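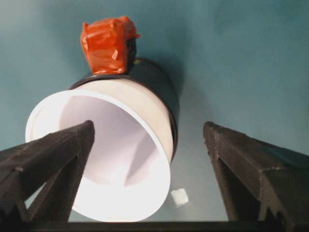
Brickworks Walk gets its missing half mile

Good news for everyone who has ever walked out to the old Kingi Brickworks, reached the chain-link fence behind the drying sheds and had to turn around. The county signed the access agreement with the neighboring landowner last month, and the trail will now run all the way to the clay pit and back along the creek. It opens in February, and we can't wait to see people on it!

If you only know the works from the road, you know the chimney. It stands 76 feet tall and leans a little to the east, as it has done in every photograph we own. The clay pit is the part most people have never seen. Clay was dug by hand for the first few years, then by a steam shovel bought secondhand from a railroad contractor, and it came up to the sheds in tipping carts on a narrow track. A good stretch of the grade is still there under the blackberries. Paora Stubbs and his crew have cleared most of it since the fall, and you can once more see the cut where the carts came through the bank.

Paora's crew also found the footings of the winding house, a good way south of where the 1911 plan puts them. Wiremu Hollis has gone back through the company letter books and thinks the house was moved after the flood, which would explain a bill for lumber that has puzzled him for years. He is writing it up for the spring issue.
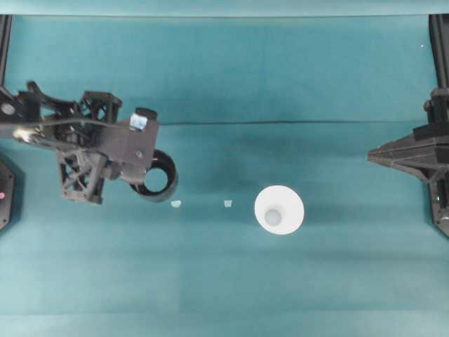 The wage ledger is the other thing we're excited about. It came to us from the Hauser family, whose great-grandfather kept the books, and Andri Hauser has been transcribing it in the evenings. He has reached 2,509 entries so far, out of 3,894. It lists names, days worked, jobs and deductions - boots, board, the occasional broken window. Kiln setters were paid more than anyone except the foreman, and in the summer whole families show up on the same page. If your people lived out on Andance Road before the works closed, there's a fair chance they're in it. Write or stop by and Andri will look them up for you.

Man-lok Lai has drawn the new trail map and the panels for the pit overlook, including a wonderful cutaway of the big kiln with the fire holes and flues all labeled. I have walked past that kiln since I was a kid and never understood how the heat got around it until I saw her drawing.

We still need help with the creek section before the gravel goes down. Our next work day is 13th December, meeting at the lower gate at 9 a.m. Bring gloves and boots you don't mind getting muddy - the clay really does stick. Soup and coffee afterward in the engine shed. The lower lot holds 30 cars, so please share rides if you can.

Fletcher Tamihana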